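Ticket 1474 – Rangefinder out of vertical alignment after service; film advance slipping
Category: Mechanical cameras, 35 mm
Opened: 2018-07-25
Status: Closed, with one item carried over

Summary of the request

The customer reports two faults on an Ustari rangefinder body returned from a general service at our Villanueva counter. First, the two images in the rangefinder patch no longer meet. They line up from side to side at infinity, but one sits slightly above the other. Second, the advance lever slips near the end of its stroke, and the spacing between negatives has become uneven. Both faults were noticed on the first roll after collection. The customer enclosed the processed negatives, uncut, along with the 50 mm lens normally used on the body.

Intake check

The body was received with the lens mounted and the bottom plate in place. There were no marks around the top cover screws. The shutter fired at all marked speeds. The negatives were laid on the light table and measured. Frames 1 to 6 were evenly spaced. From frame 10 onward the gaps became narrower, and the last two frames overlapped.
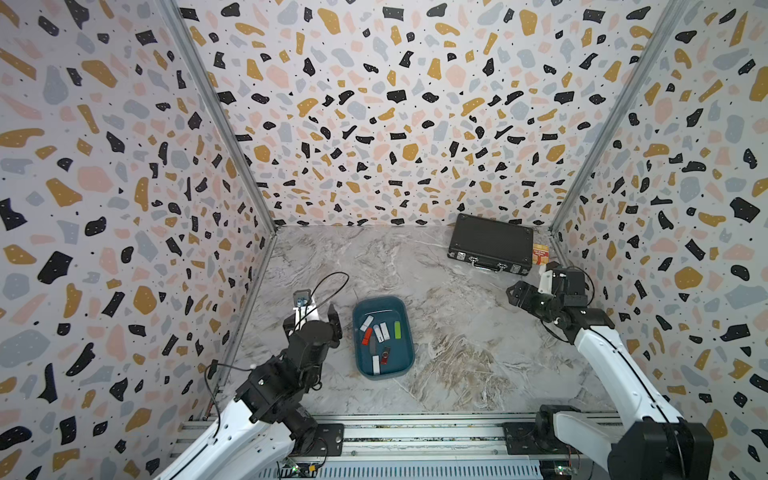 The narrowing of the gaps pointed to the take-up side. As film builds up on the spool, a weak slip clutch is less able to pull it firmly over the sprocket. The customer was asked to confirm the film type and whether the leader had been trimmed before loading. The reply stated that ordinary film had been used and that the leader had not been trimmed.

Step 1. Take-up spool

The bottom plate was removed and the spool withdrawn. The clutch spring was found to be seated correctly, but the friction surfaces carried an excess of grease. This is consistent with the service record, which lists the spool as "cleaned and lubricated." The service sheet for this model calls for these surfaces to be left dry. The spool was stripped, degreased and refitted.

Step 2. Advance test

A test roll was run through the body with the back open, and then a second roll with the back closed. The lever reached the end of its stroke without slipping on both rolls. The second roll was developed and measured, and the spacing was even throughout.

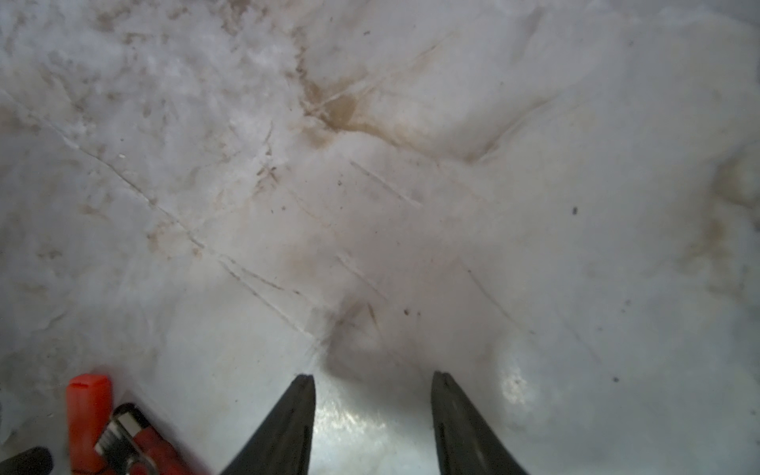 Limusgate Camera Service – Mechanical Repairs Department

Step 3. Rangefinder, vertical

The vertical adjustment on this model is reached through a small port in the top cover. The cover screw was removed and the adjuster turned in small steps while the patch was viewed against the wall target. The two images could be brought together, but the setting moved when the cover screw was replaced. The procedure was repeated with the same result. The top cover was then removed so that the adjuster could be inspected directly. The locking compound had been cleaned away during the earlier service and had not been renewed. Fresh compound was applied after adjustment and left to cure overnight.

Step 4. Rangefinder, infinity and near focus

After the vertical correction, infinity was checked on the customer's lens and on the department's reference lens. Both agreed. Near focus was checked at one meter and required no change.

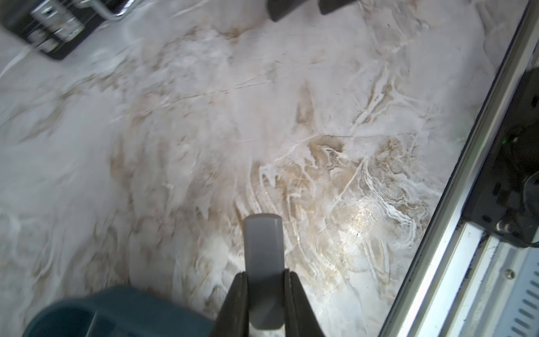 Reply from the customer, added to ticket: Thank you for the update. The even spacing is good news. I would like to know whether the rangefinder can be expected to hold when the camera is carried in a bag every day, as mine is. I also have a Leica-pattern screw lens with an adapter and would like to be sure it will focus correctly on this body.

Department response

The adjuster should hold under normal carrying once the compound has cured. Should the images separate again, the body should be returned with this ticket number, and the correction will be made without charge. We cannot give an assurance on the screw lens without seeing it, as adapters vary in thickness. The customer may send the lens and adapter together for a check. An Ullutard adapter is kept at the Villanueva counter for comparison.

Step 5. Final inspection

The top cover was refitted and the rangefinder checked again. Shutter speeds were measured and entered on the service card. The 1/1000 setting ran slightly slow – within tolerance – and was left alone. The body was packed with the lens, the negatives and both test rolls.
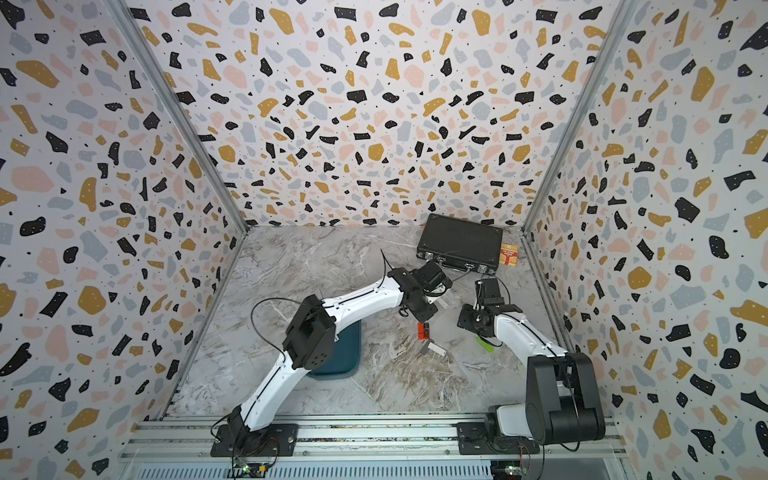 Received safely, wrote the customer on return of the camera, and the patch now lines up at every distance tried. The message added that the screw lens would follow in September, together with its adapter, and asked that the ticket remain available until then.

Resolution

Advance fault: excess grease on take-up clutch. Corrected.
Rangefinder fault: adjuster not locked after service. Corrected.
Labor: no charge, previous service at fault.
Parts: none.
Carried over: screw lens and adapter check, to be logged as item 67 on the Villanueva counter list when received.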